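Rules I Actually Follow, More or Less

10 December 2023

I have read a lot of safety documents this year. Most of them were written by people who had never been late for lunch. The long one, the one everybody at work calls the Durrani binder after the shelf it lives on, has a full page on how to hold the binder. I don't object to the page. I've dropped the binder on my foot.

But I've been keeping my own list on the side, and since December is when I'm too tired to start anything new, I've typed it up. It covers the ordinary business of teaching an arm to pick things up and put them where they go. If you work with something bigger than a bench arm, please use the real standard and not a blog.

First rule, and I will die on this hill: the stop button goes where your hand already is. We had ours mounted on a lovely bracket at the far end of the bench for months. It was level, it was labeled, and you could reach it if you were a heron. When I moved it to the near corner I got two complaints about the loss of desk space. I have kept both of them, because I enjoy them.

Second rule. Slow is a setting, so use it. Every new task runs at the lowest speed until it has gone through cleanly, start to finish, with the person who wrote it standing there. Our little house checklist (we call it Cirden, and I am not going to explain the name, it was a long afternoon) says the same thing in a box with a thick border. People skip boxes with thick borders. They look like ads.

Third: thin things get their own rules. A gripper that is perfectly well behaved with a block will snap, bend or fling anything skinny if the force setting was left over from the last job. Write the force down next to the object, on the same line. If the object changes, the line changes.

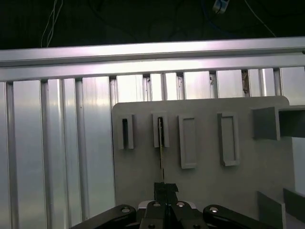
I'd also add that a holder is part of the task. If somebody loosens one to wipe it down and puts it back a hair to the left, you no longer have the task you tested, and the arm will be the last to find out. So we mark the position of every fixture, and anyone who moves one has to say so in the log. The log is called Fuvell. It's a spreadsheet. The log has over 80 entries that say "adjusted slightly," and I would like to meet whoever believes that is a measurement. I have a bad feeling that several of them are mine.

Fourth rule: cables are moving parts. They don't look it, and then they catch on something and they are the only moving part. Walk the whole reach of the arm by hand before you let it go by itself, and look up as well as down. I spent a good piece of last winter looking down.

Fifth, keep your hands out while it has power. I know. You know. Everybody knows, and everybody has a special exception for the thing that's just slightly crooked and would only take a second. My own special exception cost me a fingernail and a very boring form. Pause doesn't count, by the way. Pause is the machine holding its breath. Our rule now is that you stop it properly, you see the light change, and then you reach in and fix your crooked thing like a citizen.

Sixth is about electronics, which is where I get preachy. When the work is a circuit board, the arm is the least of your worries and the little stuff is most of them. Unplug the board at the wall before anything metal goes near it. Ground the bench. Ground yourself too, even if the strap makes you look like you're on day release. Set a floor height in software that the fingers can't go below, and set it with the tallest part in mind, then check it again when someone swaps the board for a "basically identical" one. I have never met two boards that were basically identical.

And pick a board you can afford to lose. Ours come out of a scrap bin, and the rule is that anything with a sentimental value or a warranty stays on the other side of the room. The Grernodik guide, an otherwise sensible set of shop notes that got passed around a while back, suggests practicing on "representative production hardware." I suspect its authors had a budget.

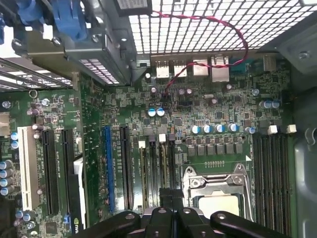

Do you really need to write all this down for a small bench setup?
Write it down, but keep it to one page, and tape the page where people stand. A small setup has the same pinch points as a large one, and usually less supervision.

Seventh rule, then, and the least popular. When a run goes wrong, you log it before you fix it. The urge is to tidy up first, because a mess is embarrassing, and then you sit down to type and find you can't recall which way the part was facing. Run 1508 is in our log as "weird, see notes." There are no notes. I've looked in the binder too.

Eighth: stop at a sane hour. I used to like the idea of round numbers, and would stay on to reach 1000 tries of something because it looked good in a slide. The last stretch of those was always junk. I'd be leaning on the bench with a cold coffee, approving anything that vaguely went in the right direction. Now there's a shift limit on the page, and it applies to me, and I resent it most evenings.

There was a ninth rule about food near the bench. It's under review, pending crumbs.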